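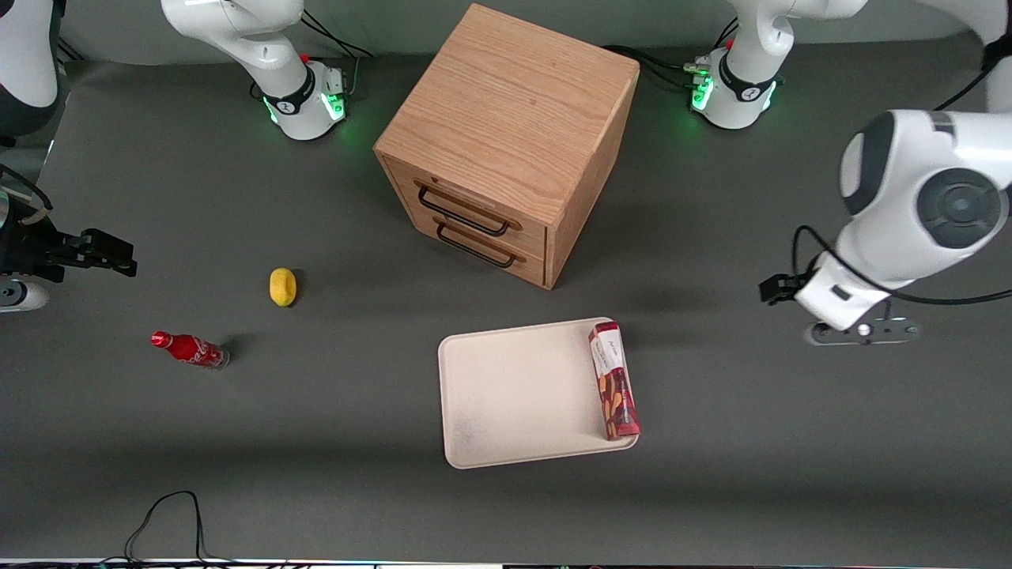 Last updated: December

Progress report to the Mohamedi fund: small storage for shared break rooms, Govville

Work on the break rooms at the Nenness building continued through the fall. The grant covers 33 small two-drawer cabinets, with a tray for each one, so that snacks and drinks have a place on the counter and stop spreading across the tables.

Stollach has delivered all but 8 of the cabinets. They are light oak-colored wood with black metal bar handles, one to a drawer. We asked for a bar handle after staff on the second floor complained about the small knobs on the old units. The remaining cabinets are promised for early next year.

The trays are off-white plastic with a raised rim. They are shallow, and marks show on them — we would choose a darker color next time. They do hold a tall snack box well enough, and fruit goes in the top drawer or on the counter beside it. Bottles are the open question. A soda bottle laid on its side takes up a lot of counter, and it is too tall to stand in either drawer. We are looking at two kinds of bottle rack and will price both.

Spending is within budget. Delivery cost over 3 percent more than quoted, and we covered this from the amount set aside for labels. Labels will now be printed in the office.

Next period: place the last cabinets, choose a rack, and collect comments from each floor.

Filed under: Grants & Reports, Workplace

Recent items
Nenness break rooms: floor plan
Tray cleaning schedule
Stollach delivery notes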